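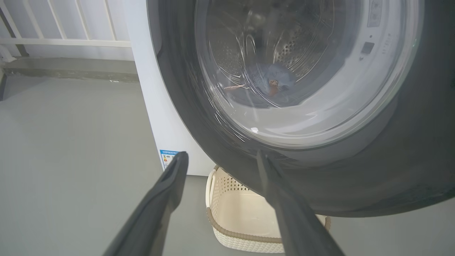 One reader from Silham wrote after our last issue to say that she had stood in front of the big harbor painting in the Fulby town gallery for most of a lunch hour and still couldn't decide whether it was morning or evening in it. Her bet was evening, on account of the long shadows, but her sister was just as sure it was dawn, and could we please settle the matter before the two of them stopped speaking?

Well, I went back on Saturday to have another look, and I'm afraid I came home with more to tell about the painting than about the hour. It is such a good one to spend time with! The gallery has hung it at the end of the long room since December, and the label gives only the title, "Boats at Dodov," and the words "unknown hand." It's oil on canvas, wider than I can stretch my arms, and the water takes up more than half of it.

What I love best is the way the water is done. From the doorway it looks smooth and almost gray, and then you walk closer and it falls apart into little strokes of green and rose and a rather startling mustard yellow, laid side by side and hardly blended at all. The boats are much plainer. I think the painter got all the pleasure out of the water and then put the boats in quickly so there would be something for it to sit under (I may be unfair here, and a friend who paints tells me boats are harder than they look).

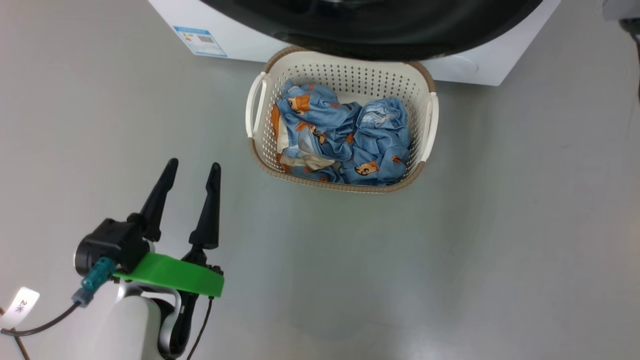
The washer, seen from the front.

As for the light, the shadows do run long, and they run toward us, so the sun must be low and somewhere behind the boats. That fits either end of the day. The sisters might look at the quay on the left, though, where a woman is setting out baskets and the baskets are empty. I took that for morning, before the catch comes in. The attendant on duty thought she was packing up after selling everything, and we had quite a long talk about it and parted friends, each with the same opinion we'd started with.

The painting was cleaned before it was hung, and the folder by the bench says the work cost 4000 dollars, paid out of the gallery's shop and its café. A narrow strip along the bottom was left as it was, so you can see how brown the old varnish had made everything. Do crouch down and look. The folder also says the canvas spent about 80 years in the dining room of the Xia hotel, which would explain a good deal of the brown.
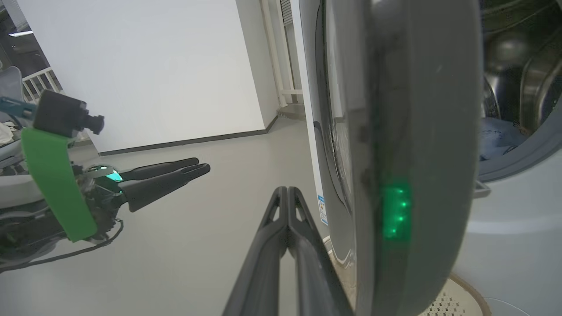 Can I see the painting without paying for the summer show?
The long room is free all year, and you only need a ticket for the rooms upstairs.

The gallery closes at 5, and the late afternoon is the nicest time to go, when the side windows stop throwing a glare across the varnish. There are 5 postcards of the painting's details in the shop, including one of nothing but water, and I've already got that one propped up against the sugar bowl. If you have a view on the morning or evening question, write and tell me, and I'll pass it along to both sisters.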